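Boletín técnico de Gollora – Archivo y conservación
2/14/18

Cajas de cartón y papel fotográfico: criterios para el almacenamiento doméstico

Varios suscriptores han preguntado si una caja de zapatos sirve para guardar copias fotográficas a largo plazo. La respuesta depende del cartón. El cartón comercial corriente suele contener lignina y residuos ácidos que migran al papel en contacto y favorecen el amarilleo. El proceso es lento y se acelera con la humedad y el calor.

Wakana Nakajima, responsable del laboratorio de Gikirar, recomienda medir el pH de la superficie interior con un rotulador indicador. Una lectura inferior a 7 señala acidez; para copias en gelatina de plata se prefiere un cartón neutro y sin reserva alcalina. La tinta exterior tiene menos importancia, salvo que las cajas se apilen en un espacio húmedo.
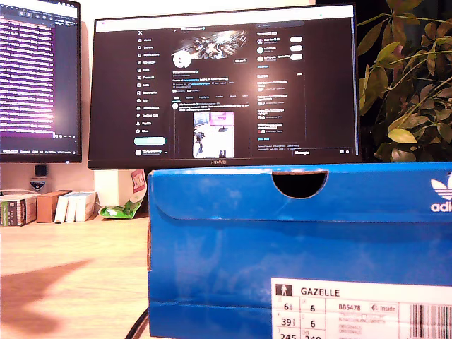
Si no es posible sustituir el contenedor, conviene interponer una barrera. Los sobres de poliéster sin recubrimiento dan buen resultado con copias secas y limpias – no así con emulsiones pegajosas, que requieren papel siliconado. Deben retirarse gomas, clips y cintas adhesivas antes de ensobrar.

La humedad relativa no debería superar el 60 %. Los trasteros y los altillos de cocina quedan descartados. Una habitación interior, lejos de tuberías, es preferible a cualquier armario en pared exterior.

Princess Calimlim revisará en abril la tabla de materiales publicada en el boletín 13, con 3 referencias nuevas del catálogo Veduvard. Las consultas sobre negativos de acetato se tratarán aparte.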